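Status: in use at three schools, revised each February. The item bank is frozen between revisions, so file hashes recorded in one school year stay valid until the next.

# Workberg Fractions Item Bank

Practice and checkpoint items on fractions, decimals and ratio for Grades 5 to 7, with marking keys and error codes. The bank was written to sit beside the Livum workbook sequence, but no item refers to a workbook page and the files can be used alone.

## Contents

| File | Rows | Notes |
|---|---|---|
| `items.csv` | 1,525 | one row per item |
| `checkpoints.csv` | 243 | checkpoint items only, subset of `items.csv` |
| `errors.csv` | 431 | wrong-answer patterns with codes |
| `units.csv` | varies | unit order and prerequisites |

All files are UTF-8, comma-delimited, with a header row. Fractions are stored as plain text (`3/8`, `1 5/12`). Do not open `items.csv` in a spreadsheet program with automatic formatting turned on; `3/8` will be converted to a date and the marking script will reject the row.

## Fields in `items.csv`

- `item_id`: unit code, hyphen, four digits. Never reused after an item is retired.
- `grade`: 5, 6 or 7. Refers to the grade in which the skill is first taught.
- `stem`: the text the student reads.
- `key`: accepted answer in lowest terms.
- `alt_key`: other accepted forms, separated by a vertical bar. Empty if only lowest terms are accepted.
- `context`: `bare`, `measure`, `money` or `sorting`.
- `calc`: `y` if a calculator is permitted.
- `review_of`: `item_id` of the earlier item this one revisits. Empty for first-exposure items.

## Context items

Bare computation makes up most of the bank. `measure` items use litres, centimetres and kilograms, and `money` items use dollars and cents with no tax applied. `sorting` items give a mixed collection of objects and ask what fraction has been moved, what fraction remains, or what the ratio of one kind to another is. Stems in this group are limited to collections of 24 objects or fewer, and the whole is always stated in the stem. 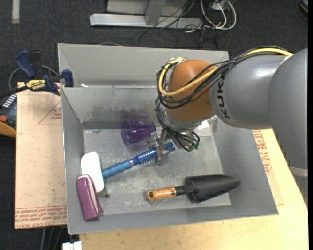 A reply from Rirkex on the first draft of the sorting unit objected that the whole changed partway through several stems. Students were told a fraction of the objects had been removed, then asked for a fraction "of the objects" with no indication of whether the original collection or the remainder was meant. Rirkex asked for the words "original" or "remaining" in every such stem, and for the ambiguous items to be withdrawn until they could be rewritten.

The change was adopted. Withdrawn items kept their numbers and their replacements were given new ones, which accounts for the gaps in the `SR` series.

## Order of use

`units.csv` lists a recommended order. Each unit after the first contains review items drawn from at least two earlier units, identified through `review_of`. If units are taken out of order, filter on this field first, or students will meet review items for skills they haven't been taught.

Checkpoints are meant to be written without notes in one 40-minute period. Items in `checkpoints.csv` should be kept out of daily practice sets. The export script drops them by default; pass `--include-checkpoints` to override.

## Marking

The marking script compares the response with `key`, then with each entry in `alt_key`. Spaces at either end are stripped. An unreduced fraction is marked wrong unless it appears in `alt_key`, and is coded `RED` so that it can be separated from errors of method.

Common codes:

- `ADD`: numerators and denominators added separately
- `INV`: wrong fraction inverted in division
- `PTW`: part-to-part ratio given where part-to-whole was asked
- `WHL`: fraction taken of the wrong whole
- `RED`: correct value, not in lowest terms

A response that matches no pattern is coded `UNK`. Nearly 3 in 10 wrong responses in the Danko trial fell into this group, mostly blank or illegible entries transcribed from paper.

## Known issues

1. Mixed numbers typed without a space (`15/12` for `1 5/12`) are read as improper fractions and marked wrong.
2. Recurring decimals are accepted only to three places. Bar notation is not supported.
3. Some Grade 7 ratio stems are longer than the reading level set for the rest of the bank.
4. French stems exist for Grade 5 only and are kept in a separate branch.

## Licence

Schools may copy, print and adapt the items for classroom use. Redistribution of `checkpoints.csv` in any public location is not permitted. Corrections should quote the `item_id` and the proposed wording, and must arrive before the February revision to be included in it.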